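What happens to the rubbish we throw away?

Every home, school and shop makes rubbish. It might be an apple core, a broken pencil or the wrapper from a snack. Once it goes in the bin most of us forget it, but its journey has only just started.

Collection day

In the town of Buston, lorries go out early in the morning. Each lorry has a strong metal plate inside that squashes the rubbish so more will fit. One lorry can visit 300 homes before it has to be emptied.

Sorting

Recycling goes to a sorting centre. The one nearest Buston is at Plernport. The recycling travels along moving belts, and different machines pick out different materials:

Magnets pull out steel cans.
Blowers push light paper away from heavier things.
Spinning drums with holes in them let small pieces drop through.

People stand beside the belts too, and take out anything that should not be there. Food is a big problem – it makes paper greasy, and greasy paper is hard to recycle.

Landfill and burning

Rubbish that cannot be recycled goes to one of two places. Some is buried in a very large hole called a landfill. The old landfill at Kurley is 23 metres deep and was closed one November, when it was full. It has been covered with soil and grass now grows on top.

Other rubbish is burned in a special building. The heat turns water into steam, and the steam is used to make electricity.

How long does it last?

A banana skin rots away quite quickly if it is in a compost heap. Glass hardly changes at all, even after hundreds of years. Plastic breaks into smaller and smaller bits, and these can end up in rivers and the sea.

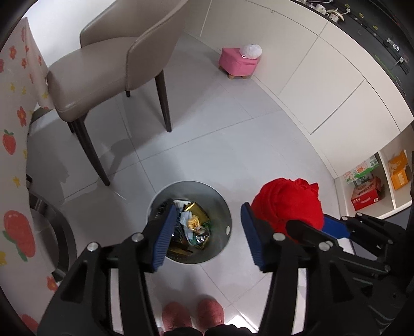

A round metal bin with paper, wrappers and green packaging inside.

Mixed rubbish is harder to sort than rubbish kept apart. At Berisha Primary School there are 3 bins in every classroom: one for paper, one for food and one for everything else. The school has 279 pupils, and they take turns to empty the food bin onto the compost heap.

Words to know

Compost – rotted food and plants that can be dug into soil.
Landfill – a place where rubbish is buried.
Recycle – to make something used into something new.

Page last updated 7/10/25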